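Come spend part of your school year teaching a gripper to tidy up

Posted September 20, 2023

Hi! I'm Josiane Hervieu, and I run the student side of the Ilum project. We're a small robotics club with one very stubborn goal: we want a robot that can put things away in an ordinary room. Opening doors, finding the right shelf, picking soft stuff up off the floor, all the chores I avoid at home. Last year's group got us going, most of them graduated in June, and now I need new people.

So I'm looking for 2 student team leads (paid, a little) and a bunch of regular participants (not paid, but fed). You don't need to be an engineering major. One of our best people last year was studying French and had never touched a screwdriver before she walked in.

What you'd be doing, mostly, is demonstrations. You hold the gripper in your hand, squeeze it open and shut, and do a household task with it while its camera records. Then you reset the room and do it again. And again! Our target for the year is 2,000 good demonstrations, and we have 600 so far, so you can see why I'm writing this. Right now we're on the storage tasks, meaning wardrobes, shelves and plush toys. 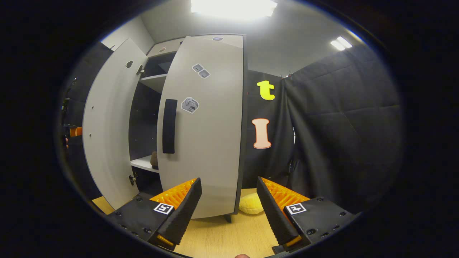
The part that surprises new people is how much thinking goes into it. You start noticing which way a door swings and where your elbow needs to be, and whether you grab a handle from the side or from the front. Toivo Kinnunen, who leads the training side of the project, will sit down with you and play back your recordings so you can see what the software sees. He's patient and he has watched a LOT of doors open.

If you want to go further than recording, there's room for that. We need people to sort and label the clips, somebody to look after the hardware (finger pads get swapped, screws come loose, markers need reprinting), and anybody who likes Python and wants to help with training runs. In the spring we take whatever we've built to the Nieminen Student Challenge, where the robot gets a room it has never seen and a list of things to put away. We came in near the bottom last time. I'd like to do better, but I'd also go again just for the company.

What I'm asking for:

You can come to 2 sessions a week during the school year. Afternoons and evenings are both possible, tell me what works.
You're OK doing the same task many times and still caring about the last one.
You can crouch, reach and be on your feet for a while. If that's hard for you, write to me anyway - the labeling and training work is done sitting down.
You'll say so when a take went badly. We throw out bad ones all the time and no one gets grumpy about it.

For the team leads I'd also like some experience herding a group, and it can be anything: summer camp, a kitchen, a marching band. Leads plan the sessions, show newcomers how to hold the gripper and keep the log up to date. The log matters to me more than is probably healthy.

To apply, send me a few lines through the Stideo student jobs page, under Ilum. Skip the formal cover letter, please. Tell me what you're studying, when you're free, whether you want the lead job or a regular spot, and which household chore you would hand over to a robot first. I read everything myself and I'll invite you to come by and try the gripper before either of us decides anything.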